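The gripper fault: your questions answered
Last updated 2021-01-28

I've had the same handful of messages over and over, so I'm putting the answers in one place. Shout if I've missed yours!

What went wrong?
The gripper stopped letting go. It would close on something in the basket, get the open command, report back that it was open, and stay shut. Then the arm carried on with the next move and took the whole basket with it (off the table, the first time, with a lovely clatter).

Was anyone hurt?
No. I was at the keyboard and well out of reach. I did jump.

How often did it happen?
It failed 5 times in 953 picks, which sounds like nothing until you're the one standing next to it. 4 of those came in a single afternoon.

So was it the software?
I thought so, and I wasted days on it. I rolled back to the April version, swapped the Skovora driver for the old one, moaned at everybody. No change. It was the cable. One wire had gone inside the sleeve, close to the connector, and the signal dropped out whenever the wrist turned past a certain point. The status message was simply the last thing the controller had heard, so it kept telling me "open" quite happily.

Can I check mine?
Yes, and please do. Power off first, at the wall and not only on the pendant. Look at the cable where it leaves the connector and follow it down the arm. You want a loose curve with no tight bend. Then power up, stand back, and run the wrist slowly through its full turn while you watch the signal reading. If it flickers, stop using it.

What did you change?
New cable from Lerach, 29 quid, and a force check after every release. If the fingers still feel something, the arm stays put and beeps at me.

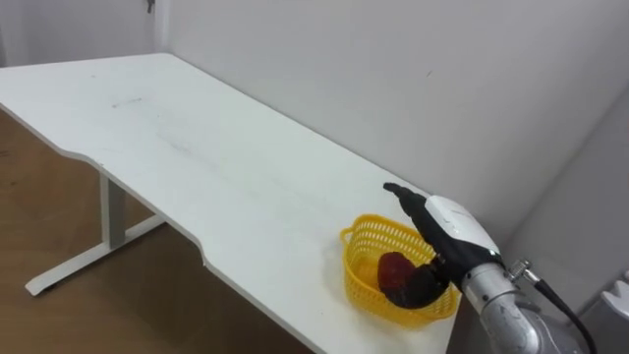 Nidia Tello wrote in to say the force check alone wouldn't do for her, as her Londoño arm reads zero when the sensor itself drops out, so she has it stop on a missing reading too. Good point, and I've added that to mine.

Should I hit the emergency stop if it sticks?
Yes, straight away. Don't try to pull the thing free by hand while the arm's live.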